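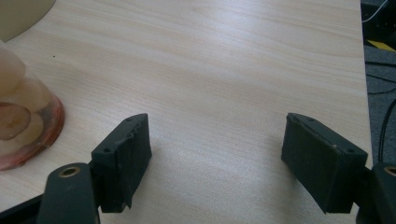
Setting up your Gadska match board

Section 4: Picking the squad and marking suspensions

I run a Sunday side called Melton and I've used the Gadska board for two seasons now, so these are the steps the way I do them on a match morning.

1. Open the Squad page and tap New Fixture. Type the opponent (ours was Tarkus last time) and choose league or cup. You can't change this later without starting again - I've done it twice and it's maddening!

2. Add your players from the list. The board holds 20 names per fixture, and anyone over that goes on the reserve tab.

3. Tap a player who's banned and enter the number of matches. I put Eckhard Reinholz down for 2 after his red card in January, and he went grey on the board straight away.

Note: league bans and cup bans are kept apart. If yours cover both, enter them twice.

4. Drag your starters onto the pitch. Hold a shirt for a second to make someone captain (Fotis Pappas, in our case, whether he likes it or not).

5. Press Lock, then Share.

Caution: Lock wipes any unsaved notes. Save them first, please.

If a grey player turns up in the starting eleven, go back to step 3 and check the ban has the right competition next to it.

Last updated 4/29/19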